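Unrolled thread
5 min read
Search this author

1/ My strata body corporate has discovered the suggestion form. I have lived in this block nine years and the building has never had an opinion. Now it has a form, with a drop-down menu, and the first option in the menu is "Parking (other)".

38 likes
4 replies

2/ Some background for the newly followed. The block is called Rasley. It is three storeys of cream brick from the seventies and it's named after whoever built it, or possibly after the street he wished he'd built it on. There is a sign out the front with the R hanging by one screw. We are known at the pizza shop as Asley.

3/ The form went live in September. By Saturday lunchtime the shared inbox had more than 200 submissions. There are fourteen flats.

112 likes
9 replies

4/ I know this figure only because I'm secretary, a job I got by being in the loo during the vote. The job is unpaid but comes with a key to a cupboard. In the cupboard is another key.

5/ So I've been reading them. All of them, with a cup of tea, then with a glass of something. Sixty-one concern the bins. I'd braced for bins. What I hadn't braced for was the range of feeling a person can have about a yellow lid.

6/ One neighbour would like the recycling bins turned so the handles face the fence. Another would like whoever keeps turning the handles to face the fence to stop. They share a wall. They have dinner together on public holidays. I've had the potato salad.

87 likes

7/ Then there's the laundry. We have a common laundry with 2 machines, and for as long as I've lived here one has been the good one. The trouble is we don't agree on which. The left-hand faction says the right one eats socks. The right-hand faction says the left one walks across the floor on spin, and I've personally met it halfway to the door.

8/ Zdenka Spahić in flat 3 has put in a proposal about the laundry that runs to four pages and has a table of contents. Under "Definitions" she defines "wet".

240 likes
31 replies

9/ I want to be fair to Zdenka. She ran the accounts for the family business, Spahić Curtains & Blinds, for most of her working life, and in all that time I'm told they never lost an invoice. You can't take someone like that and give her a comment box with no character limit and expect a haiku.

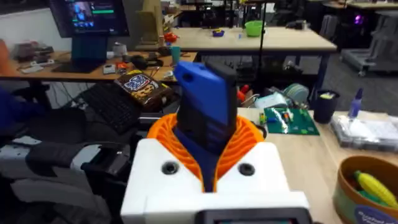 10/ Her main recommendation is a roster. Every flat gets a two-hour slot, which may be swapped in writing. "In writing" is also in the Definitions. It excludes texts, and it excludes what she calls "calling out on the stairs", which has been the entire legal system of this building up to now.

11/ Second biggest category after bins: the clothesline. A Hills-type thing out the back, leaning like it's heard a rumour. To raise it you wind a handle, and the handle comes off in your hand, so you put the handle back on the nub and carry on as if it hadn't. Visitors find this upsetting.

12/ Someone has anonymously suggested we replace it with a retractable line called the Pulley. That's the whole name. They attached the brochure. The Pulley comes in Dune or Charcoal and costs $505 before installation, and the person in the brochure is laughing at a tea towel.

64 likes
12 replies

13/ It isn't anonymous, by the way. The form collects your email address. It says so at the top in grey writing and I've told no one, and I now know a great deal about the people I live among. Somebody I'd always thought of as easygoing has lodged eleven complaints about a wind chime.

14/ It's my wind chime. I took it down on the Sunday. I've said it was for cleaning.

391 likes
46 replies

15/ We had the meeting. It was in the undercroft, on the good plastic chairs, and it began with a motion to shut the door to the street, then a motion to open it again when it got stuffy. Both carried. Best run of decisions we've had in years.

16/ Lina Aoun from the top floor chaired. Lina teaches Year 4 and has a way of going quiet and looking at a spot just above your head until you sit down. A grown man with a boat apologised to her for interrupting, and he was the one who'd been interrupted.

155 likes

17/ The Pulley got a decent hearing. It lost in the end to a quote from Bratico, the handyman outfit on the main road, who will straighten the existing line and weld the handle on for the price of a carton and whatever the steel costs. The carton was itemised. Zdenka asked for it to be itemised further.

18/ The roster passed by 2 votes and starts next month. I've drawn Tuesday, six till eight in the morning. I'm not saying the roster was drawn up by somebody who'd got wind of who was behind the form. I'm saying flat 3 has Saturday at ten.

203 likes
17 replies

19/ Bins deferred. There was a feeling in the room that if we started on bins we'd be there when they came to collect them.

20/ The R is still hanging off the sign. Of all those submissions, not one mentioned it. I checked twice, then filled in a form myself. There wasn't a category for signs so I've put it under Parking (other).

512 likes
58 replies
Share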